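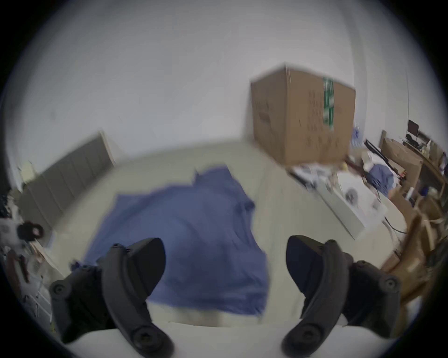
What do you put on the floor first when you move into an empty room?
A large cloth. The boxes can wait in the corridor until it is spread out.

The woman who told me this has moved house many times, and she now runs a small moving service called Lovia in the town of Nevholm. I met her on 2023-01-25 in her office, where we drank tea and spoke for more than one hour. She asked me not to print her name. "Write only Lovia," she said. "The customers know who I am."

Her favorite cloth is blue. She does not iron it and she does not fold it nicely. "It is a cloth for the floor," she told me. "If it has wrinkles, then it has wrinkles. I pull one side straight, and the other side can lie how it wants."

I asked what the cloth is for. She explained that people open a cardboard box in the middle of a new room and take out everything at once, and in the evening they cannot find the small screws of the bed. On a pale floor this is especially bad. "On blue I see a screw from the door," she said. When the work is finished, she takes the four corners and carries the whole thing outside to shake it.

She also has opinions about boxes. The big ones are for pillows, blankets and winter coats. Books go in small ones, and she was quite strict with me on this point, as I had just admitted how I packed my own books in May. "You were lucky with your back," she said.

A box should never stand against a radiator, in her view, even in summer. She leaves space to walk along every wall — one step wide is enough — and she writes the name of the room on two sides of the box, never on the lid.

Her first big job was for a family on Gorkska street, with 500 kilometers to drive. She still has the invoice, number 3169, in a drawer. "I forgot the cloth that day," she said. "I used their curtain. They were not happy."

Before I left, I asked where she buys her cloths. She gets them from Rezaei, a fabric shop near the station, from the basket with the ends of rolls. She told me to go in the morning and to bring my own bag.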